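Mirkeo Community Help
Offices and Shared Rooms > Storage and Packing

Storing small items from a shared table between bookings
Posted by Nhyira Tsikata, May 19, 2024

Our organization rents one room at the Closimero building. The room has a brick wall, a light wood-grain floor and a white rectangular table that is used by several groups. At the end of each booking, small items remain on the table and must be put away before the next group is admitted. The usual items are a teal box with a lid, a round beige roll and a small bottle.
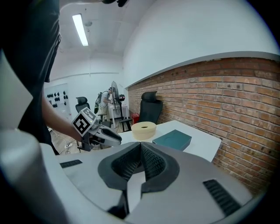 The building agreement allows each tenant one shelf, 47 inches wide, and permits nothing to be left on the table overnight. I would be grateful for advice on two points. First, should the roll be stored inside a box or beside it? Second, is there an accepted order for clearing a table of this kind, so that different members of staff leave it in the same condition? We have until July to submit a written procedure to the building office.

Adom Eshun

The procedure below was adopted by our own office at Michiels, where nearly 300 bookings a year take place at two shared tables. It may be adapted without permission.

Before clearing:
- Confirm that all lids and caps are closed. A bottle should be checked by hand and not by eye.
- Set one container aside for items whose owner is not known.

Clearing:
- Begin with anything that can spill or roll. Bottles are placed upright in a tray, and round items are laid on a flat face.
- Move boxes last. A lidded box should be carried level, with both hands, and should not be used as a tray for other items.
- Check the floor under and beside the table. Small pieces are easily lost on a wood-patterned surface.

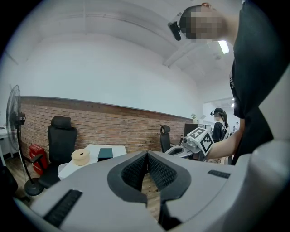

After clearing:
- Wipe the table from the far edge toward the near edge.
- Return the chairs to the wall, leaving the passage to the door open.
- Record the time and the initials of the person responsible.

On your first point, a foam roll should be stored beside the box and never under it. Foam that has been pressed for several weeks does not always recover its shape. If yours is a roll of tape, either position is acceptable, although tape should be kept away from heating pipes.

With regard to the shelf, 47 inches is sufficient for one table's contents if every item has a marked position - a strip of paper along the front edge is adequate for this purpose. We used printed labels at first and found that they had to be replaced whenever an item changed. Cables and power strips should be listed separately in your procedure, as most building offices treat them as equipment and will ask for them to be inspected.
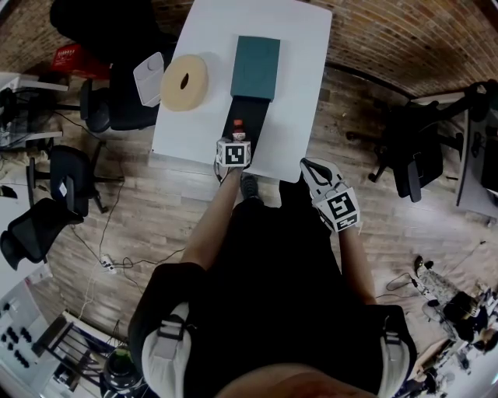
Etornam Dankwa

I would question the instruction to move boxes last. In our rooms the box is the largest item, and leaving it in place means that the table cannot be wiped properly until the very end. We move the box to a chair first, then the bottle, then everything else. Otherwise I agree with the list, especially the part about the floor.

Bình Hoàng

Just buy a bin with a lid. Ours holds everything and it took 8 minutes to set up.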